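Plorkilach Snack Table Project
Progress report to the Rocha Fund
Prepared by Thảo Quan, 2 September 2024

Summary for people who only read the first page

The grant pays for a free snack table in the front room at Plorkilach, set out for anyone who walks in. Your award letter asked us to show that it "builds connection among residents." I can tell you what was bought, what was put out and what came back to the cupboard. I can't tell you that a cookie builds connection, and I would be wary of any report that claims it.

Spending

Opening balance for this period was $3308. Most of it is still there. We set a limit of $300 per month on snacks and have gone over it once, in March, when Thiện Quách placed the same order twice and the supplier, Zillari, would not take the second one back. The extra boxes were eaten eventually, so I have left the cost in the snack line and have not asked for it to be treated as a loss.

Zillari's prices have gone up since the application was written. Teodoro Javier thinks we should move to the wholesaler in Prurkport. I have seen his comparison and don't find it convincing yet. It leaves out delivery, and it compares large cartons with the small boxes and single packets we buy now. He has agreed to redo it with the items we order most.

What goes on the table

The application promised "a balanced selection." In practice the table is packaged snacks: boxed cookies, small foil packets, whatever keeps. Fruit was tried and given up. It has to be washed, it has to be thrown out, and we were paying for a good deal that went straight into the bin. Getsemaní Ledesma would like to try again with clementines. My view is that one more trial is fine if it is short and if she keeps the waste sheet herself.

Everything stays in its wrapper until a visitor opens it. This was a condition of using the room and we have kept to it. Yến Nông asked whether we could put cookies out on plates for the holiday weeks, which would look nicer, I agree. The answer from the building was no.

Several visitors have asked for packages with ingredient lists they can read. Some of what we stock is imported and carries Chinese lettering, which suits part of the room very well and leaves another part guessing. Yến has started a binder with the ingredients written out in English, Spanish and Vietnamese. It covers the regular items only. New items have been going out before their page is ready, and that is the one thing in this report I would call a real failure. From now on, no page means it stays in the cupboard.

The tablecloth

You questioned this purchase in your last letter, so I will answer it properly. The old plain cloth showed every stain and was being washed after each session. The replacement is white with orange berries, brown stems and dark green leaves. I argued against white. The people who wanted it said the pattern would hide crumbs, and so far that is partly true. It does a fair job with crumbs and does nothing for tea. The washing has gone down, though I suspect that is as much about people getting used to a few marks as it is about the print.

One side effect: small packets are harder to spot on a busy pattern, the orange ones most of all. Thiện now sets everything toward the back of the table with the front half left clear, so that people can reach in and read a label before they pick something up. I expected that to look stingy. No complaints so far.

Attendance and the connection question

We stopped using the sign-in sheet after the first weeks. People did not like writing a name to get a snack, and those who did sign were the ones who would have come anyway. What we have in its place is a short note written up after each session by whoever set the table. The notes are cheerful. They are also written by people who want the project to continue, me included, and I'd ask you to read them with that in mind.

A fairer test would be to close the table for 2 weeks and see whether the room is any quieter. Teodoro is against it and says it would punish visitors for our paperwork. He may be right. I would still like your opinion before the next period.

Requests

We ask to carry the unspent balance forward with no change to the monthly limit. We also ask for permission to buy 5 lidded storage bins out of the equipment line, as opened cartons are now sitting on the cupboard floor and that won't pass another inspection.

We are not asking for more money. Getsemaní's proposal for a second table upstairs is attached separately, and I have not signed it.
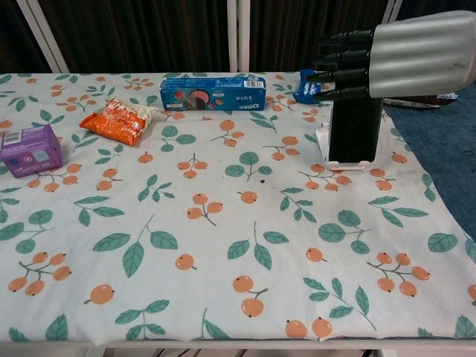

Receipts and the session notes are in the shared folder under Snack Table. The March invoices from Zillari are filed together, with the duplicate order marked in pencil. Questions on the figures should come to me, and questions on the binder to Yến.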